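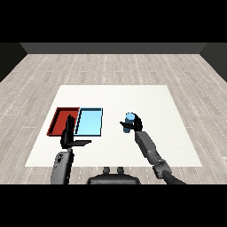

The meeting began with the state of the simulated sorting task, which the planning group has been running since April. The agreed setup is unchanged: two arms, one mat, one red tray and one blue tray next to each other on it. With the right hand gripping the small blue cylinder out on the white part of the mat, and the left hand open over the place where the two trays meet, the planner has to treat the left hand as an obstacle for any move towards the blue tray. At present it does this only at the start of a move. If the left arm is given a new target while the right arm is travelling, the right arm carries on with its old path.

Control software group, minutes of meeting held 19/05/2022, Burkum office

Minutes of the last meeting
Agreed with one correction. Under item 4, "gripper" should read "hand" throughout.

1. Planner (Pawlak)
The current build of Pawlak was run on 141 start positions. In 100 of them both arms finished without a stop. Most of the stops came from the left hand being parked too low over the trays. It was asked whether the left arm could be sent back to its rest pose before every placement. The planning group said this had been tried and made each run a good deal longer, and it would hide the fault.
Agreed: the check against the other arm will be repeated during the move. The interval is to be a setting in the config file and not fixed in the code.
Action: planning group.

2. Thumb collision shapes
The collision model still uses a single box for each hand. With the thumb stretched out sideways the box is far too small on that side, and the planner lets the thumb pass through the tray rim. Two options were discussed - a bigger box, or a separate capsule for the thumb. The bigger box is less work but would stop the hand from reaching into the corners of the trays.
Agreed: separate capsule, both hands. Fingers to stay as they are for now.
Action: modelling group, before the next Pawlak build.

3. Perception (Gutine)
Gutine now gives a pose for the cylinder when it is standing alone on the mat. Once it is in the hand the estimate jumps, as the fingers cover most of it. The perception group would like to stop estimating while the object is held and take the pose from the wrist instead. The control side was content with this as long as a flag is sent when the source changes. There was some discussion of what happens if the object slips in the hand. Left open.
It was also noted that blue object and blue tray are sometimes joined into one region when they are close together. A test with a different tray colour was suggested. The perception group would prefer to keep the colours and fix the segmentation.
Action: perception group to write up the flag and circulate it.

4. Logging
Log files from the Bavside machine are over 70 GB and the disk has filled 2 times. Joint positions are being written at full rate even when neither arm is moving.
Agreed: write at the lower rate when idle. Old logs may be deleted once the summary file has been checked.
Action: tools group.

5. Replay tool
The replay tool opens a run at the first step only. A request was made for it to open at the point where a stop occurred, with both arm paths drawn. The tools group can do the first part quickly. Drawing the paths depends on item 1, as the path format will change.

6. Any other business
The config files for left and right arm have drifted apart and several limits differ for no known reason. To be compared line by line and brought to the next meeting.
The build server at Burkum will be off for one morning for a disk change. Notice will go round by email.

Next meeting: same room, date to be confirmed by the planning group.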